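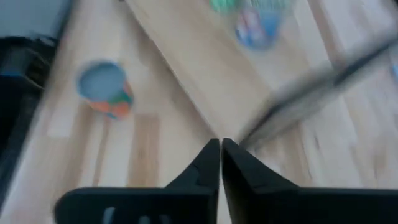 Tuesday at Clillinine: a visit to the people who move the arms

I went to the Clillinine open afternoon with a fair amount of doubt and I came home with most of it. The invitation promised we would see robots "learning by demonstration." What I saw was people working hard and machines copying their hands. That is worth seeing, but it isn't quite what the invitation said.

The place is a big open unit at Purnbridge, bright lights, ductwork overhead, cables everywhere. They let us in at two o'clock in small groups. Ours was led by Arvid Viklund, who runs the demonstration floor and has the patience of a man who gets the same questions every time. Coats went on a rail by the door and we were asked to stay behind a strip of yellow tape, which most of us did.

The idea is simple enough. An operator holds a pair of handles linked to the robot's arms. Move the handles and the arms move. Squeeze and the grippers close. Everything gets recorded, the camera views along with the joint positions, and after enough recordings the software is supposed to do the job with no one at the handles. The system is called Skandau. I asked how many recordings count as enough. For a simple pick and place, Viklund said, they start with 200 and see how it goes. And if it doesn't go? They record more.

The work is done on a pale wooden table with a long board across it and a handful of ordinary things to move: small patterned cups, tins, containers. I liked that. I have been to trade shows where the robot only ever handled one gray cube made specially for it, and you learn nothing from that. A printed cup and a tin with fruit on the label are at least things a person might own.

Loubna Saber, one of the operators, talked us through a recording while she made it. She told us the hardest part to learn was slowing down. New people swing the arms across the table the way they would swing their own, and the wrist cameras give back nothing but streaks. She threw out most of her first week. She also said you have to forget the sense of touch, as the handles tell you very little about how hard you are gripping. She watches the fingertips and listens to the motors.

Then came the tins, and a good deal of talk about size. 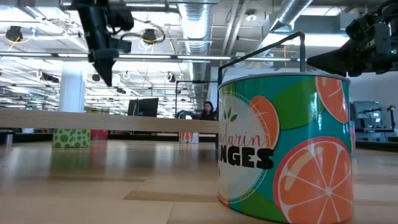

A wide tin is awkward for a narrow gripper, and Saber's answer was to come at it with both arms, one on each side, and press. The difficulty is that the two arms have to agree. If one pushes a bit early the tin walks across the table. She did it neatly on her third try while we watched. The first two tries were marked as failures and kept, which I had not expected. Viklund says the failed ones are useful. He was vague on how.

I asked to see the robot do the same thing alone. We got five runs on a small cup and none on a tin. Three of the five were fine. One closed on air beside the cup and carried on to the drop spot as if it had something to deliver, and one stopped partway for reasons the screen did not share with us. The man next to me thought three out of five was wonderful. I have had toasters I returned for less.

To be fair to them, they did not hide the misses. The board by the coffee listed 1,870 recordings made so far and left a blank column headed "unassisted," which Viklund said they will fill in when they agree on what counts. I would have liked a number there. Without one, a visitor is judging by five runs on a good afternoon with the people who built the thing standing next to it.

My other question was about labor. An operator's shift is broken into 16 short blocks with rests between, and it is tiring on the shoulders and eyes. If a new table or a new kind of tin means a new round of recordings, then somebody has to be paid to do that every time. I asked who pays. Viklund said costs come down as the recordings are shared between jobs. Maybe they do. He had no example he could show us yet.

We were out by four. Saber was back at the handles before our group had found its coats. Parking is free but the turn into Purnbridge is badly signed, so take the second entrance, past the tire place. They expect to open the doors again in February and I will probably go, mainly to look at that blank column.

Recent visits
Zaidi bottling hall: an hour on the catwalk
Purnbridge tool fair, second day
What the packing line people would not let us time
Two small bakeries and one large oven
Readers' letters on the Zaidi report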